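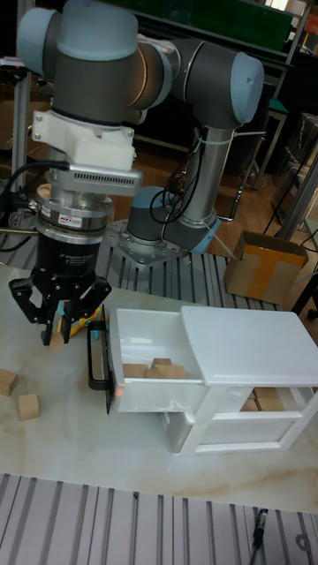 A robot arm with its gripper closed on the handle of a small white drawer cabinet.

The fund manager has asked for the window seat, and for his name to be left out, on the grounds that clients dislike finding their pension adviser in a newspaper. He runs the income portfolio at Clomo, a firm with two floors in Prunville and a lift that serves one of them. He has just been through his first full week of the new tax year, and has ordered soup.

"Everybody wants to know where rates are going," he says. "I want to know where rates are going. I'd have a bigger house."

His view, for those who pay for it, is that the Bank will sit still until July at the earliest. Bond prices already say as much. He has been buying short-dated gilts since the winter, a trade he describes as "about as thrilling as this soup", and he has let the fund's holding in Arkthorpe, the packaging group, shrink to almost nothing.

Arkthorpe is a sore point. The shares stood at 1,570p when he last added to them and closed at 1,416p before we met. The dividend was held, which the board presented as a triumph.

"They paid us with money they'd borrowed," he says. "I could do that for my children, but they'd notice." 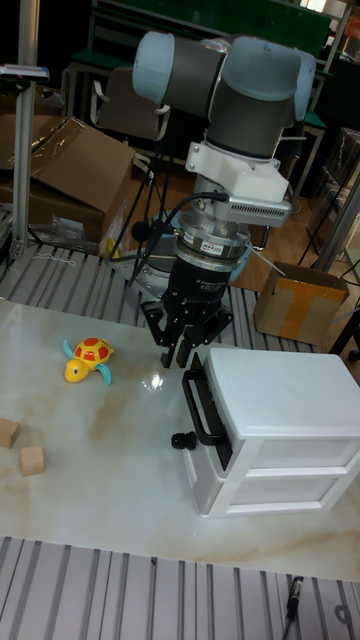
Pylypenko takes a kinder line, and said by telephone that the debt was cheap, that it was fixed for years, and that anyone selling now was selling to people with more patience. The fund manager hears this out with his spoon in the air.

"Patience is what you call it when you can't get out," he says.

He concedes that the order book has improved, and that he has been wrong about packaging before. He sold a carton maker once, two weeks ahead of a bid, and still takes a different road to work to avoid its head office. 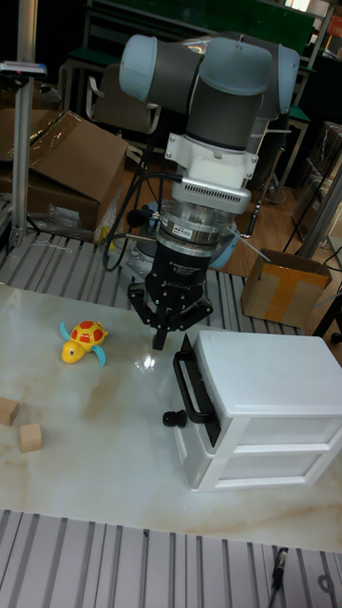 So what should an ordinary saver do with cash this spring? Keep enough of it for a bad year, he says, and put the rest somewhere dull at a rate of up to 2 per cent, if you can find one and can bear the forms.

He does his own forms in pen. The firm's system logs him out after a few minutes, usually while he is hunting for his glasses, and he has stopped taking it personally.

I ask whether he would buy Arkthorpe again at any price. He looks out at the car park for a while.

"At 1,416p, no. Lower down I'd have to think, and I'd rather not be made to."

The bill comes and he checks the addition.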